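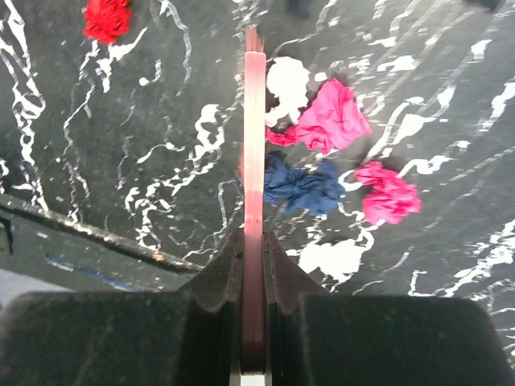
July 17, 2021
By Rocío Tejada

Why can you see light through some things and no shape behind them? It depends on what happens to light when it hits a material.

Light travels in straight lines. Clear window glass lets most of it pass without changing its path, so you can see the street outside. Materials like this are called transparent.

A brick stops light completely. It soaks up some and bounces the rest back. Bricks are opaque, and opaque things make dark shadows.

Between the two are translucent materials. Wax paper is one. Light gets through, but it is scattered on the way, so whatever is behind looks fuzzy. Bathroom windows are often made this way.

Color matters too. A red plastic sheet lets red light pass and absorbs most of the green and blue.

Thickness also makes a difference. Hold one sheet of tissue paper up to a lamp. Then try 12 sheets together. Each sheet blocks a little more light.

Make a shadow test at home with a flashlight, a wall and a few things from the kitchen. Write down which shadows are dark, which are pale and which you can hardly see.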